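Home | Forums | Classes | Crew Finder | Classifieds | Log In

Print this thread | E-mail this thread

Offshore & Distance Racing > Eselano Race - is the new start date a mistake?

gybe_ho_marty wrote:
So the notice of race went up this morning and they've moved the Eselano start to May. I've done this thing 6 times on three different boats and it has always been a late summer race, with warm nights, flat water and a decent chance of getting becalmed off the lighthouse with a bag of pretzels. Now we're going to be beating into cold chop in the dark. Who asked for this? I'd really like to hear from anybody who thinks it's a good idea, because at my club it's been nothing but grumbling all day.

saltbucket wrote:
Me! I think it's great. Last time out we spent eleven hours going nowhere and then half the fleet turned on their engines and went home. You call that a race? Give me some breeze and a wet jacket any day.

gybe_ho_marty wrote:
Easy to say when you've got a 40 footer with a heater in it, saltbucket. We're on a 28. My crew is my brother-in-law and two guys from work, and one of them gets seasick at the dock.

PipKeel wrote:
I'm with Marty on this one. The small boats are what fill out the entry list and we're the ones who get beat up when it blows. Also, the boatyard where I keep mine doesn't start launching until late April, so that leaves me maybe two weekends to get the mast up, the bottom done and the crew remembering which rope is which. Not happening. I'll probably do the Cantero feeder race and skip the long one.

saltbucket wrote:
It IS a 38, thank you, and the heater hasn't worked in years.
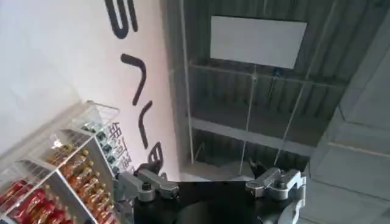
PipKeel wrote:
Do we still have to do the Cantero feeder race to qualify for the Eselano with the new date?
I couldn't find it in the notice anywhere.

lcarrasco wrote:
Any overnight passage with the same skipper and at least half the same crew counts now, so the feeder race is just one way of doing it. You send in your log with the entry form.

Hi all, Leire Carrasco here, I do the entries (and a lot of the phone answering). I can tell you where the date came from. Gakano came on as sponsor for the next three years and their own regatta takes up the end of August, so we had to go earlier or go to October, and I don't think any of you wanted October. The skippers who replied to our survey were pretty evenly split, with a few more for the spring. I know that's hard on the people with late launch dates and I'm sorry about it. If you're stuck, write to me and I'll see what the Wenon marina can do, they have a crane and they've said they would launch early for entrants.

gybe_ho_marty wrote:
Thanks for coming on here, Leire, I do appreciate it. I never got a survey though! Did it go to owners only or to everybody who raced?

lcarrasco wrote:
Owners of record. If you changed boats it may well have gone to your old e-mail. Send me the new one.

gybe_ho_marty wrote:
OK that'd be it, I sold the old boat two winters ago. I still think it's the wrong call but at least I know who to blame now (Gakano, not you).

tidewatcher_8 wrote:
Can I say something about the weather since everybody's guessing? I've kept a log from my mooring for years and spring there is mostly moderate southwest. That means the first leg is a reach, Marty - you won't be beating into anything until you round the island. The nights are cold, I'll give you that. Bring a hat.

PipKeel wrote:
Mostly moderate southwest at your mooring, which is behind a hill.

tidewatcher_8 wrote:
It's a small hill.

saltbucket wrote:
Marty, if your seasick guy bails out I know a couple of kids from the dinghy program who would jump at it. They're light, they don't eat much, well, they do eat a lot. But they can steer.

gybe_ho_marty wrote:
Send me their numbers. Not saying I'm entering. What's the early fee deadline, does anybody know?

Last post: Dec 17, 2018 | Views: 3,822

Related threads
- Cantero feeder race, who's going?
- Wenon marina visitor berths and crane times
- Storm jib for a 28 footer, new or used?
- Best watch system with a crew of 5
- Crew wanted, Eselano double-handed division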